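List: bimanual-users
Subject: Re: Sestum gripper kit, worth it for tool handling?
Date: Jul 28, 2025

> We are looking at the Sestum two-arm gripper kit for a bench that does
> packing and unpacking of small hand tools. The vendor sheet is thin.
> Does anyone have hours on it? Mainly interested in (a) whether the
> fingers hold a round handle without rolling, (b) cable routing, and
> (c) whether the Leltanell software is usable or whether you end up
> writing your own. We have Gerley fingers on the old bench and could
> just move those over.

We have had the kit on one bench since March. Answers in your order, then a few things you did not ask.

(a) Round handles. The stock pads are flat and a smooth cylinder will roll if you take it near the end. Molded screwdriver handles are mostly fine because of the flutes. What gives trouble is the slim shaft. If the planner picks the shaft end instead of the handle, the weight of the handle turns the tool in the fingers during the lift. We set a grasp preference for the handle and limited closing force to 20 N for anything under 300 g. Hammers are over that and get their own profile. The grooved pads, sold separately, fix most of the rolling but are worse on flat things like a utility knife, so we went back to the stock ones.

(b) Cables. This is the weak part of the kit. The clips supplied are meant for a smaller arm and let go at the wrist after a few days of full-range motion. We now leave a slack loop at the gripper and let the run drop past the table edge, strapped together below the top. It is not pretty, but it has not snagged since we changed it. Budget for longer leads. The supplied ones leave no margin if you mount the arms on opposite sides of the table.
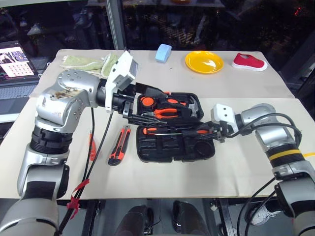 (c) Software. Leltanell is usable for recording and replay. Scene setup is slow, and the collision model treats an open tool case as a solid box unless you import a mesh with the tray recesses. With the default box, it refuses any grasp below the rim. Importing the mesh took us an afternoon, mostly spent on units. The export is in millimeters and the importer expects meters and does not say so.

Two-arm handoff works, with a caveat. The arms share one clock, but the interlock between them is position-based only. If both grippers go for the same tray, the second arm stops at a fixed standoff and waits, even when there is plenty of room. You can lower the standoff in the config file (not in the UI). We run it at 23 mm. Below that, we had the gripper bodies touch twice, with no damage beyond a scuffed cover.

Numbers, for what they are worth: our last logged run was 445 picks from a mixed tool case, 20 of which needed a person to step in. Most of those were the screwdriver seated low in its slot, where the fingers cannot get under the shaft. Pliers and tape measure were rarely a problem. I would not read too much into it for your parts. Clutter on the rest of the table made little difference to us, provided it stayed clear of the approach path.

On moving the Gerley fingers over: the bolt pattern does not match. Danladi makes an adapter plate and we have one here. It adds length at the wrist, so you have to redo the tool offset and you lose a little reach at the back of the table. I would try the stock fingers first and order the plate only if the rolling turns out to matter for your tools.

Support has been slow but correct. Replies come from someone who has clearly read the question.

One thing I have not tested is the kit with the newer controller firmware — we are still one release behind and staying there until the current job is done. If you are buying now you will get the new one, so please post what you see with the interlock. I can send the config file and the mesh if you want them.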